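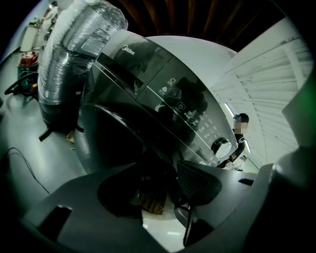 Gallagher House Residents' Forum
Board: Shared Facilities
Topic: Ground floor laundry room, detergent and drawer cleaning

Facilities_Office
Posted Oct 12, 2018

Residents are asked to note the following in respect of the front-loading machines in the laundry room.

1. Detergent is to be placed in the drawer and not directly in the drum.
2. The drawer is to be left slightly open after the final load of the day, and the door likewise.
3. Liquid spilt on the control panel should be wiped off at once with a dry cloth.

The drawers will be removed and rinsed by staff every 12 weeks. Comments may be left below until the end of the month.

Cyrill Pfister
Facilities Office

rprantl_flat36
I am grateful for the notice and have no objection to points 1 and 3. I would ask the Office to reconsider point 2. The room is narrow, and a door left standing open is at the height of a small child's head. My preference would be for the drawer alone to be left open.
Rosalie Prantl

Tedon
I must respectfully disagree with the previous contributor. The smell in June came from the door seal. Several of us raised it at the time. Closing the doors overnight would bring the same complaint back, and the drawer makes very little difference to it.

rprantl_flat36
The smell in June was traced to the floor drain, as the minutes record. I do not dispute that seals should be aired. I dispute that it must be done with the door fully open.

stairwell_b
Could the Office confirm whether powder is still permitted? The previous notice recommended liquid only. I use Bametti powder and have found it leaves a crust at the back of the drawer if the wash is run at a low temperature. Every 12 weeks seems to me too long an interval.

Facilities_Office
Both powder and liquid are permitted. Residents using powder are requested to keep to the measure printed on the packet. In most cases where a drawer has been found blocked, too much had been used.

With regard to the door, the wording of point 2 will be amended to "left ajar, by the width of a hand". I trust this meets the concern raised by Ms Prantl.

Tedon
That is acceptable to me, provided it is observed. I would still prefer to see the seals wiped at the same time as the drawers are rinsed.

trinerance
May I raise a related matter? Dark glossy fronts show every fingerprint and every splash of softener, and residents have been using kitchen spray on them. Is this advisable near the control knob?

Facilities_Office
It is not. A soft cloth, slightly damp and well wrung out, is sufficient for the front and the door. Nothing should be sprayed directly on the panel or the knob. This will be added to point 3.

stairwell_b
I note that my remark on the interval has not been answered.

Facilities_Office
The interval will be reviewed with the cleaning rota. Until then, a resident who finds a drawer in poor condition may report it by replying to this topic.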